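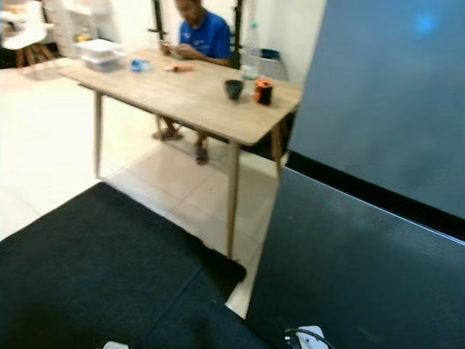

ONDER, July 29, 2024 — Galtell, the housing association for Onder and the surrounding villages, is extending its leftovers scheme to all of its tenants after a trial on the Carbone estate. The scheme, called Second Supper, helps households store cooked food safely and eat it before it goes off. It needs very little equipment. A stack of white plastic containers with lids, kept at one end of the table where people eat, is enough to get started, and most homes already have a few in a cupboard.

The trial ran on the Carbone estate until the end of June. A total of 576 households took part. Each was given a set of labels, a fridge thermometer and a short printed guide, and was asked to keep a simple diary of what was cooked, what was put away and what was thrown out.

In the closing survey, 73 per cent of households said they were throwing away less cooked food than before. Rice, pasta and roast vegetables were the foods people most often said they had stopped binning. Bread was still a problem, and the guide has been given an extra page on freezing it by the slice.

"People know they waste food and they don't like doing it," said Athina Gavalas, tenant services manager at Galtell. "What came up in the diaries was that things get put at the back and forgotten. A label with a day written on it sorts out a fair bit of that."

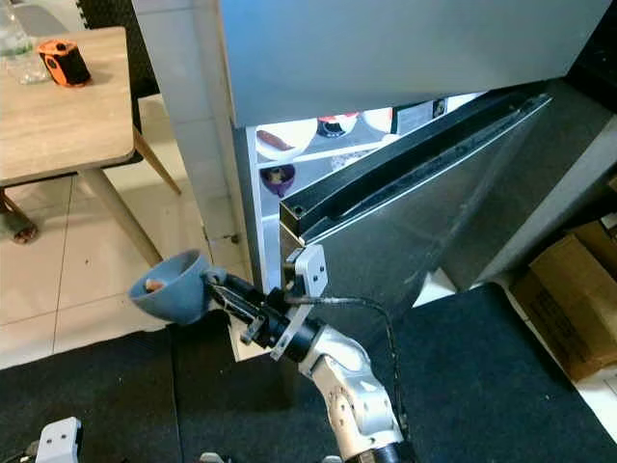

The guide asks tenants to set the fridge at 5°C or below, to cool cooked food quickly before putting it away, and to eat most leftovers within two days. Anything that won't be eaten in that time should go in the freezer. Cooked rice has its own page — it should be chilled soon after cooking and eaten by the next day.

Funding for the wider scheme comes from the Valtance Fund, which also paid for the trial. The money covers printing, thermometers and evening sessions in the meeting room at Carbone House. Sessions will cover packing a freezer, reheating food and cooking from what is already in. Children are welcome at all of them.

Spyros Kourkoulas, who took part in the trial with his family, said the diary was the hardest bit. "I kept forgetting to fill it in. But we do a leftovers night now before the big shop, and we've kept that going."

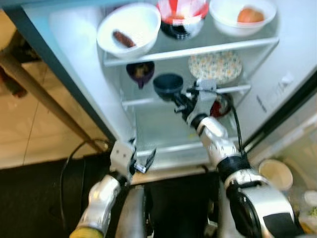
Do tenants have to keep a diary to join the scheme?

The diary was only used for the trial, so new households can sign up without one.

Packs will be sent out to tenants who ask for one by phone or at the Galtell office on Mill Road. Large-print copies of the guide are available on request. Tenants who took part in the trial can keep their thermometers and don't need to register again.

Media enquiries: Galtell press desk

Home News Tenants Repairs Contact

Share 14 shares 3 comments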